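About Jondel

A place to sit down, in the middle of Prekness 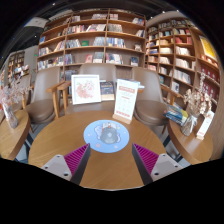 One of the round tables in the reading lounge, with its table sign and framed flower painting.

Jondel is a public reading lounge and tea room on the ground floor of the former Flikness drapery in Prekness. It is open to everyone. Visitors may read, write, meet a friend or wait for a bus, and there is no obligation to buy anything.

Our history

The lounge was established by the Dambrauskienė Trust, which acquired the building when the drapery closed. The first collection consisted of a single cabinet of donated novels and a set of county maps. It now stands at 2,883 titles, all of which may be read on the premises. The old shop counter was kept and serves as the tea bar. The fitting rooms at the rear were taken down to make way for the children's shelves.

The October before last, the main room was closed for ten days while the floor was repaired and the seating replaced. The former benches were handsome but hard, and visitors had said so for years.

The room

The lounge has 12 tables. Round tables were chosen for the main room so that chairs can be drawn up from any side, and so that two people who do not know one another may share without awkwardness. The upholstered chairs have rounded backs and pale wooden arms, and the covering is a smooth taupe-grey that can be wiped down at the end of the day. Visitors who find a low chair difficult are welcome to ask for one of the higher ones kept beside the tea bar.

Pictures and books are set out on the tables as well as along the walls. The paintings are lent by members of the Prekness evening art class and are changed twice a year. Books left standing on a table are there to be opened. They need not be returned to the same spot – any table will do – but we ask that they stay in the lounge.

The mats are a more recent addition. They protect the table tops from hot cups, and the cartoon designs have proved as popular with adults as with children. Replacement mats are kept at the tea bar.

Visiting us

Tea, coffee and a small selection of cakes are served until half an hour before closing. Orders are taken at the bar and brought to the table. Food bought elsewhere may be eaten in the entrance hall, where there are two benches and a bin.

Telephone calls should be taken in the hall. Quiet conversation is permitted throughout, except in the map corner, which is reserved for silent study. Dogs are admitted on a short lead.

Groups of up to 10 may reserve tables in the main room on weekday mornings. Larger parties should write to us in advance.

Supporting the lounge

Jondel is maintained by the Trust, by takings from the tea bar and by the annual subscriptions of our 100 Friends. Friends receive the spring and autumn newsletter and an invitation to the opening of each new display of paintings.

Gifts of books in good condition are accepted at the bar. We regret that we cannot take encyclopaedias, magazines or recorded tapes.

Page last revised 11/17/23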